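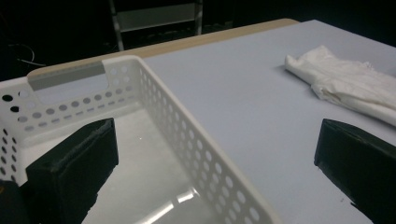
Every year in October our small laundry in Skiltska makes the plan for new equipment, and every year somebody puts the word "robot" on the first line. This year it was me. Now it is 4th December, the plan is signed, and I want to write why I think most companies of our size calculate this purchase in a wrong way.

The offer from Preludberg was 2213 euros per month for the lease of one arm. My colleague Tarmo Avotiņš compared this number with the wage of one worker and said it is cheap. On paper he was right. But the offer was for the arm, and the arm is maybe half of the work. The fingers wear out and must be ordered again. A set from Ruteck costs 146 euros, and I put 4 sets in the budget for the first year. Tarmo thinks it is too many. We will see.

Then there are the hours of people. To take a small towel from a heap and put it in a basket is very easy for my hands, so I never thought about it as a task which has a price. For a machine, cloth is a difficult thing. It has a different shape each time it is put down. Somebody must show the movement again and again, with the same table and the same kind of basket, and this person is paid also when the result is not good enough to use. I wrote this as a separate line in the budget. The director of Urbonaitė, with whom we share the building, told me that in her company such hours are hidden under "training, other." I believe this is a mistake, even if it makes the first page look nicer.

My opinion is that a small company should first buy hours and only later buy machines. We reserved 1462 euros for a trial with one table and one type of towel. If the trial goes badly, we lose this sum and we know more than before. If we sign for three years at once, we will defend the decision for three years, because people do not like to say that they spent wrong.

Tarmo still wants the lease. He can ask again when the trial is over, and I promised to bring the full calculation, with the fingers included.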